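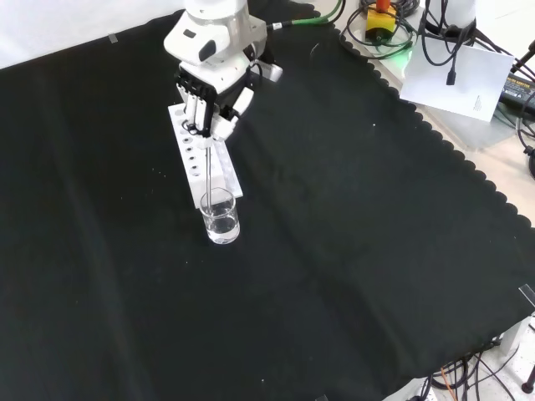
A glass rod in a beaker of clear liquid, next to a test tube rack.

Fallunthorpe water customers will pay more starting in December, the town said this morning. Bills go up 7 percent. First increase in 2 years.

The money goes to new pipe on the east side, where 920 homes still run off the old Pivarlow main. That line broke twice last winter and left the school without water til noon.

Baidoo, the contractor, starts digging at the Rotard Street end. Expect one lane closed, 7 a.m. to 4 p.m. No parking on the north side while crews are their.

Seniors can ask for a $200 yearly credit. Forms at the town hall front desk, not online yet.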